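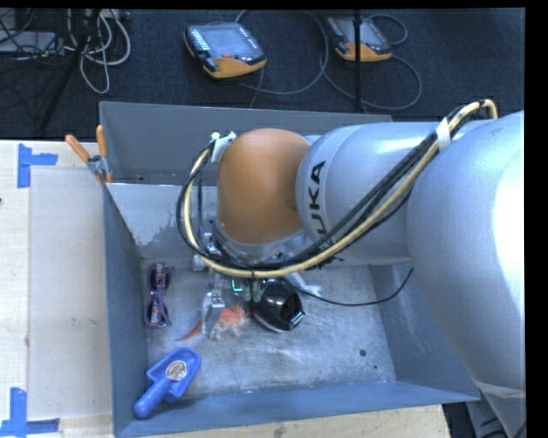
Notes – cable snag talk, Devbridge, 25 March 2025

Open with the stop. Pick 9 of a run of 200. The arm went down into the bin, turned its wrist and faulted on the way up. Pause before the next slide.

What we blamed first: the grasp planner. We spent most of a day on the Kurkar logs and found nothing wrong with them. Say this plainly, it cost us time.

What it was: the cable bundle. On a steep approach with the wrist turned past 100 degrees, the slack dropped below the flange and caught on the bin wall. The planner had no model of the cables at all. It checks the arm, the gripper and the bin.

Damage: one gripper connector pulled halfway out. No one was hurt. The operator was outside the marked area with a pendant in hand – mention that the rule held.

Changes so far:
Wrist rotation limited in software.
Extra 40 mm of clearance over the bin walls.
Bundle checked by hand before each run, with the arm stopped.

Still open: a proper cable guide. Raju quoted one for April. Tape is holding the slack for now and I don't trust it over a long run.

If asked about Preludum, say their cell has a different mount and we haven't tested it.

Leave time for questions on the force limit. It tripped later than we wanted.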